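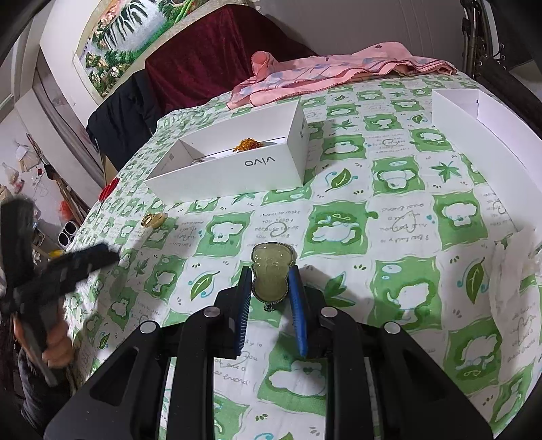
Carved pendant, pale green, silver-toned setting

Community Help > Business Pages > Reach and Statistics

Follower total and reach no longer move together after a page merge

Posted by Farah Liew

I am responsible for the social media pages of Trelside, a small retailer of jewelry and gifts. In February we merged two pages that had been kept separately, one for the shop and one for the online store. The shop page had 1197 followers and the store page had 793. Following the merge, the remaining page shows a total well below the sum of the two.

My second concern is reach. Before the merge, an ordinary post on the shop page was seen by more than 1000 accounts. The most recent post reached 88. No advertising was running in either period, and the posting schedule has not changed.

I would be grateful for guidance on the following points. Is the lower follower total an error that should be reported? Is the fall in reach a result of the merge? Our quarterly report to the owners includes both figures, and I would prefer to state the cause correctly.

Replies are sorted by date.

Govindasamy
Community member

The follower total is very likely correct. When two pages are merged, an account that followed both is counted once. A shop and its own online store usually share a large part of their audience, so the combined figure will fall short of simple addition. Accounts that have been closed or suspended may also be removed from the total at the same time.

You may check this if you exported the follower lists before the merge. Place both lists in one spreadsheet, remove the duplicate entries, and compare the result with the present total. A small difference is normal. If no export was made, the overlap cannot be worked out afterward from the statistics screen, and I would advise stating in the report that the two totals were not additive.

With regard to reach, please confirm that you are reading the same measure in both periods. The statistics screen offers "accounts reached" and "views." Views count repeat visits by the same account and will always be equal to or higher than accounts reached. The default column can change when a page is merged. Open the column settings, select "accounts reached" only, and set the same number of days after publication for each post. A post published on Monday morning and measured on Monday afternoon should not be compared with one that has been available for a month. 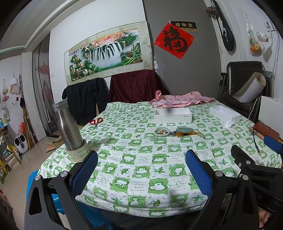 Green and white checkered cloth with cartoon figures

jernine
New member

Same thing happened to us after a merge. Reach was low and then it got better. I did not change any settings. I would wait.

Gremstead Page Support
Forum moderator

The reply from Govindasamy is accurate and has been marked as helpful. The following may be added.

A merge does not restore the posts of the page that was closed. Posts, reviews and saved replies from that page are not carried over, and any average that included them will be different from that date onward.

Users are requested to check the audience settings of the remaining page under Settings, then Visibility. Where the two pages had different country or age limits, the limits of the remaining page apply to all followers. Followers outside those limits will remain in the total but will not be shown new posts.

For reporting purposes, we recommend that the merge date be marked on any chart and that earlier and later figures be presented in separate tables. If the settings are found to be correct and reach is still low, please open a support request and attach an export of post statistics for both periods. Please do not include customer names or messages in the export.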